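Mastbridge Tenants' Association, February meeting. Started 7:05 p.m. in the ground floor room at Boonchu House.

Minutes of the January meeting were read and approved with one correction: the bike room key deposit is $30, not $35.

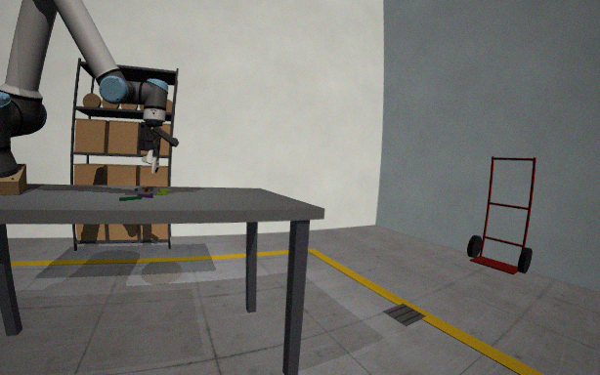 **Yen-ting Lui**, Recording Secretary

**1. Laundry prices.** Bremard, the laundry contractor, wants to raise a wash by 35 cents from next month. Members asked whether the two broken dryers on the Inville Street side would be fixed first. Phúc Mạch will write to Bremard and ask for a repair date. Vote on a reply put off until we hear back.

**2. Storage.** The basement cage is full again. Anything without a unit number on it will be tagged, and owners get 30 days to claim it. Tags go on after the next trash pickup. Strollers stay where they are for now.
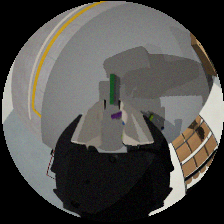
*Gray work surface, February*

**3. Money.** Balance is $641. Of that, $85 is owed for the lobby notice board. Payment approved, no objections.

**4. Heat.** Three apartments on the fourth floor report cold radiators in the mornings. Phúc asked them to write down the times for a week and leave the sheet in the office mailbox. The radiator in 4C also bangs.

**5. Other business.** Request for a later quiet hour on weekends. Opinions were split and it goes on the next agenda. The side door still does not latch unless pulled hard.

Actions: Phúc to write to Bremard. Yen-ting to print storage tags and pay the notice board bill.

Closed 8:20 p.m.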